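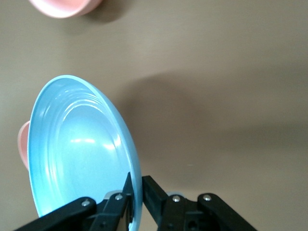 Light blue plate, ridges and all

Dropping off water for a town on a boil notice – who takes it?

Our church hall has 500 gallon jugs of drinking water meant for Sorkness, where the taps have been iffy since February. I called the town office and was told to call the county. The county told me to call the town office. Does anyone know where a person can legally set down a jug of water? We have a truck and two people with working backs.
Posted by tapwater_blues, May 10, 2024

hillside_hank
Just drive over and honk. Somebody will come out.

mrs_drywell
Please don't honk. When we did this for Homwood, the fire station took sealed water and nothing else, and only before 9 in the morning. Call the station's regular number and ask for whoever runs the supply room. Have the seal dates handy, and keep the jugs out of the sun on the way. Ask about the schools too. They go through water faster than anyone and are the last to be put on a list.
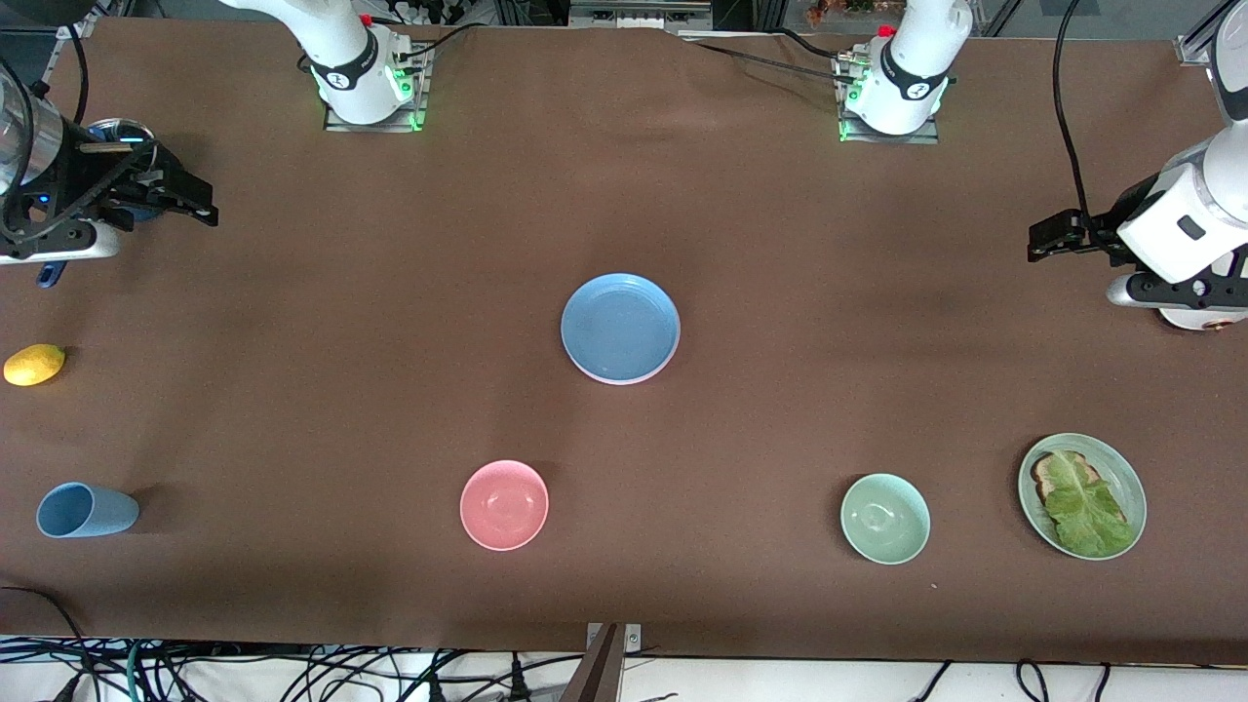 If the fire station says no, try the food pantry in Findoria, which makes deliveries to Sorkness. They gave me a form with 10 boxes on it, one of which asked for my fax number. Leave it blank and the world keeps turning. Ask whether they need dishes as well, as people with no water to wash up can always use spares. A blue plate, a couple of small bowls and a cup would do for one person, and they needn't match. Lemons are welcome too – boiled water tastes like the kettle.
noh_road_regular

Filed under: Community > Giving & Donations > Water and Emergency Supplies

Comments

bucketlist1641: The pantry form now has a second page. It also asks for the fax number.

tapwater_blues: Fire station said yes. Nobody honked. Thanks, mrs_drywell.

hillside_hank: Honking would have been quicker.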